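Akura paper bench: setup and upkeep notes
2022-10-29
Posted by the Akura bench maintainer

# Akura paper bench

This README covers the demonstration side of the Akura cell: the wrist bands, the tags, the head camera and the table where loose paper is handled by hand. The arm side is in a separate file in the Kasprzak repository. Read this one first if you are going to record, and read it again if you have moved anything on the table.

## What the bench is for

A person wearing the head camera and two wrist bands gathers, lifts, squares and sorts printed sheets. The recordings are used to teach the Akura arms to do the same with paper stacks. Paper is hard on the tracking. It bends, it hides the fingers, and the print on it can look like a tag to the detector when the threshold is set too low.

## Wrist bands

The bands are black and carry square tags on white backing. Left and right are not interchangeable, and the layout file holds one entry for each.

1. Put the left band on first, tags on the back of the wrist.
2. Close it firmly enough that it does not turn when you twist the forearm.
3. Do the same on the right.
4. Run the cables back toward your body, under the forearm.
5. Hold both wrists in front of the camera and wait for the Litis viewer to list every tag.

Bands drift during paper work, mostly when the wearer reaches for the back of the table. Check them every 30 minutes.
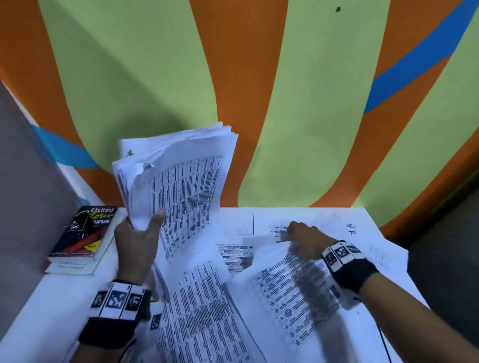 Lifting a stack with the left hand while the right reaches for a sheet at the back. Tags on both wrists face the camera.

## Cables

Each cable needs enough slack for a full reach to the back edge and no more. Extra slack ends up on the table and drags sheets with it. If a sheet moves when nobody is touching it, stop and reroute before you carry on. Do not tape a cable to a band - the adhesive lifts the white backing and the tag goes out of flat.

## Table and background

Leave the wall as it is. The orange and green paint has not caused false detections, and the exposure preset was made against it. The gray panel on the left stays where it is too. If it has to come out for cleaning, rerun the table calibration afterward.

Marker letters on the sheets are sorting labels and should stay readable. Replace a sheet when it is too torn to lift with the others. Curled corners and creases are fine and we want them in the data.

## Two-hand holds

The hardest case for the tracker is a stack held up with both hands. The paper covers most of the fingers and the tags on the wrist have to do the work. Keep the tag faces turned up. If the viewer drops a wrist for longer than 4 frames, lower the stack, let it recover and repeat the lift.
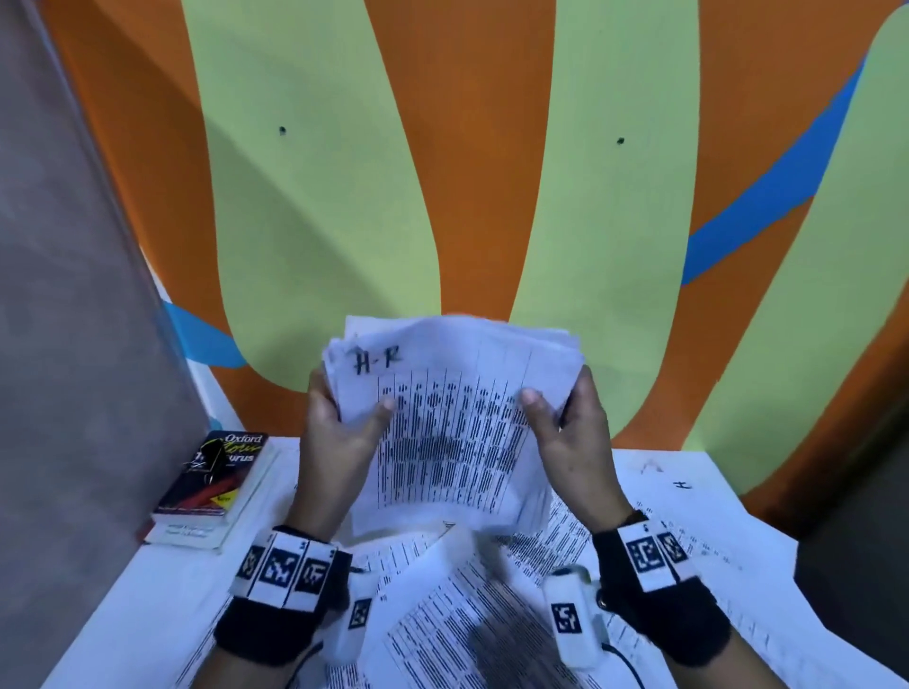 Two-hand hold on a stack marked "H-R". Bands on both wrists, loose sheets below.

## Cleaning and repair

- Wipe tags with a dry cloth. Alcohol dulls the print.
- Replace any tag with a scratched border. The inside pattern can take some wear, the border can't.
- After replacing a tag, measure it again and update the layout file. A tag from a new print run is often slightly off in size.
- Change the band fabric when the closure starts to slip. The last full change was in July.

## Known problems

Tag 31 is sometimes reported twice after the viewer is restarted. Restart the Zusgate logger as well and it clears.

Clips with a log date in 1969 come from a logger that started before the clock was set. The video in them is good. Correct the date in the log header and leave the file name alone.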